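Clutunance Shared Workshop
Robot Arm Working Group
Minutes of the meeting held on 27 November 2023

Present: five members of the working group, with the workshop manager attending for items 4 and 5.
Apologies: received from two members.

1. Minutes of the previous meeting

The minutes were approved with one correction. Under item 6, "the power supply has been replaced" should read "the power supply is to be replaced." The replacement has since been fitted.

2. Matters arising

2.1 Door code. The new code is in use. Members who have not collected it should ask at the front desk.

2.2 Storage. The group still has two shelves in the metal store. The request for a third was declined and will be made again in January.

2.3 Library copy of the controller manual. The manual was returned without its appendix on error codes. A printed copy of the appendix has been put in the binder beside the bench.

3. Budget

The balance of the project account stands at $1,381. One invoice from Niazi, for hose and cable ties, has been received and is approved for payment. The group noted that the quote from Gramberg for replacement finger pads has expired. A new quote is to be requested before any order is placed.

It was proposed that purchases under $20 be made without prior approval, provided a receipt is handed in the same week. Agreed, with one member abstaining.

4. Safety and use of the space

4.1 The workshop manager reported that the arm had been left powered overnight on one occasion. Members were reminded that the last person to use the arm must shut down the controller and sign the log.

4.2 Cables crossing the carpet are to be gathered and covered before the next open evening. The group asked whether the workshop would pay for the cable covers. The manager will reply in writing.

4.3 A request from the woodworking group to run the planer during arm sessions was discussed. It was agreed that the two activities should not share the same hours until the dust extraction has been serviced.

5. Visit from the Storkodthorpe workshop

Members of the Storkodthorpe workshop have asked to see the arm in January. The group welcomed the request. The visit will be limited to one afternoon, and visitors will remain behind the floor line while the arm is moving. The manager asked for a list of visitors in advance.

6. Progress of the build

6.1 Arm and hose routing. The hose and the black cabling now run together across the gray link and over the orange joint cover, with a wide loop left beyond it. One member considered the loop too generous and likely to catch on the rim of the bin. Others preferred to keep the slack until the full range of wrist positions has been tried. No change is to be made for now.

6.2 Bin. The two-compartment bin remains clamped beside the arm. Trials use the larger compartment only. The group noted the scuffing along the lower part of the divider and the wear on the compartment floor. It was agreed to leave these surfaces as they are during the present round of trials and to consider a liner afterward.

6.3 Blocks. The current set is two green and two red. The task under trial is to pick the blocks singly and place them in the empty compartment. Blocks lying close to the divider remain the main difficulty, as the fingers have little room to open on that side.
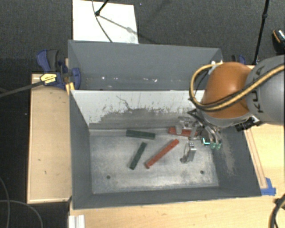

6.4 Gripper. A short discussion took place on the finger tips. It was agreed to keep the present tips and to test a slower closing speed before spending money on pads.

6.5 Software. The pick routine has been moved to the shared folder. Members are asked not to edit the working copy directly. Changes should be saved under a new name and listed in the log.

7. Actions

Request new quote from Gramberg: purchasing lead.
Pay Niazi invoice: purchasing lead.
Gather floor cables before the open evening: all members.
Send visitor list to the workshop manager: group secretary.
Run 20 picks at the slower closing speed and record the results: build team.
Price a liner for the bin: build team.

8. Any other business

A member asked for the torn blue tape on the bench to be removed and the positions marked in pencil. Agreed.

9. Next meeting

The next meeting will be held in January, in the upstairs room. Items for the agenda should reach the group secretary 3 days beforehand.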